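Home | About | Robot Club | Garden | Older Posts | Contact

Print this post | E-mail this post

Week 5 with the two arms

I said last time that I would write up the club project properly, so here goes. For anyone new, I joined the evening robotics class at the Hatavville community college in January. It is a short course that turned into a club because most of us kept showing up. We are a mix of ages and I am at the older end. I had done some wiring and a bit of programming before, but I had never made an arm move until this year.

Our project is called Wudetham. It is named after the street the first meeting was on. The goal is to have two arms tidy up after a simple meal: pick up a plate, put it in a dish rack, hang a mug. We enter it in the Lulteo student challenge at the end of term. You get 12 minutes for the whole run, including setting up, and you lose points every time a person has to reach in.

I thought the mugs would be the hard part. They are fiddly, but a handle gives the fingers something to go around. The plate has been much worse. A plate sitting flat on a table has a very thin gap under the rim, and the fingers have to get in there without pushing the plate away. If you come in too high you close on nothing. If you come in too low the fingertips press into the table and the arm faults out and has to be reset, which eats a good chunk of your time.

We tried three things over the last few sessions.

First we slowed the approach right down. It helped a little, but the plate still slid when the first finger made contact.

Next we changed the angle of the wrist so that one finger goes under the rim and the other comes down on top. This was the biggest improvement. Out of 25 tries we got the plate off the table 12 times, and before that we were lucky to get a couple in a whole evening.

Last we had the second arm hold the far side of the plate steady. On paper this is the right answer and I still think we will end up there. In practice the two arms got in each other's way, and we spent most of the evening working out who should move first. The timing is all done in a program we call Cui. It started as a few lines to play back saved positions and it has grown a lot since. Most of it is mine, so most of the mistakes are too.

One of those mistakes cost us a whole evening. The arm kept stopping in the same spot above the table and I was sure it was a loose cable. I checked every connector twice. The problem was on line 2213 of the log, where it said plainly that the target height was below the limit I had set myself the week before. I had read past it several times. I now read the log before I pick up a screwdriver.

A few notes for anyone trying something similar:

Mark where things go on the table before you start. Moving a plate by a finger's width is enough to spoil a saved position.

Keep the cables in mind when you plan a path. The arm may have room to turn and the cable may not.

Write down what you changed after each try. We did not do this for the first month and we repeated ourselves a lot.

Use cheap dishes. I have donated most of my old ones and I am now eating off the good set at home.

Next session we go back to the plate with both arms, with the second one parked well clear until the first has a grip. After that it is the rack, and the slots are narrow, so I expect that to take a while. I also need to tidy up Cui before anyone else has to work on it — half the positions still have names like "test" and "test again".

The robot posts will probably slow down once the garden needs me, but I will put up the results from the challenge either way.

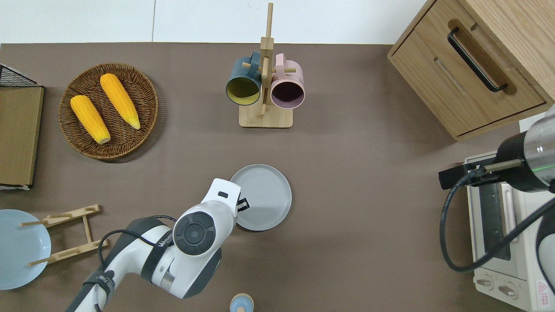 If the plate goes well we will add a second one to the run, stacked on the first. The rules give extra points for it, and I would like to have it working at least once before we pack up for the term.

Contact me | Copyright, all rights reserved | Back to top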